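Re: [home-automation] Are chores solved yet?

On Saturday Shewit Gidey wrote:
> The Gestis people say their arm can clear a kitchen table.
> Has anyone here tried it on anything but empty cups?

Shewit,

We have, at Cukthorpe. Bottles are the hard part for us – clear plastic gives the wrist camera very little to go on. 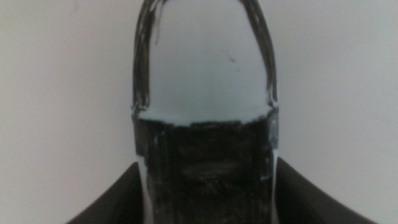
Wrist camera view, clear bottle with dark liquid, between the fingers.

Over 12 tries on one part-full bottle we dropped it 2 times. Putting it down upright took some 13 seconds each time. I would not leave it alone with a full table yet.

Has anyone run the same test on a Bravo?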